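Birkia gallery: learning a fitting task in simulation

Birkia is a small study on how an arm can learn to fit parts together when it has very little data to learn from. We do all the training in simulation, and on this page we collect some views of the work. The text was written by Bianca Ilie, with corrections from Leonie Whitelaw.

Our question was simple. If we record 50 demonstrations of a fitting task, and then let the policy practise alone for 2,000 attempts, does it become better than a policy which has only seen the demonstrations? We believed yes, but the size of the difference was not clear to us before we started.
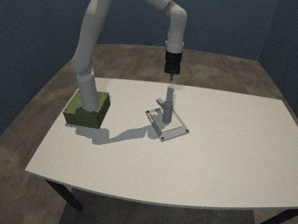

The first version of the method, which we called Tarkska, learned only from the position of the arm and of the parts. It was fast to train. However, it was very sensitive to small errors in the position of the plate, and Kenza Naciri proposed that we change the angle of the plate at the start of every attempt. This made the learning slower in the beginning. After 675 attempts the new policy passed the old one, and it stayed ahead until the end of the practice.

The second version, Climatari, also receives a view from close to the gripper. Roxana Anghel wrote this part. We keep the view small and we do not add colour changes to it, so it is possible that a richer view would give a different result. We did not test this yet. 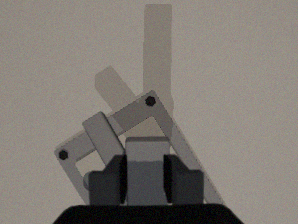 Close view over the grey frame, with the block between the two fingers of the gripper.

For the comparison, each policy was tested on 50 starting positions which it had not met in training. Climatari failed mostly when the plate was turned far to one side. Tarkska failed in a less regular way, and we could not find one cause for it. The failures of both versions are kept together with the successful attempts, and we will share them with any group that would like to study them.

Questions about the training settings can be sent to Oriana Alarcón. The gallery was last changed on 12th August.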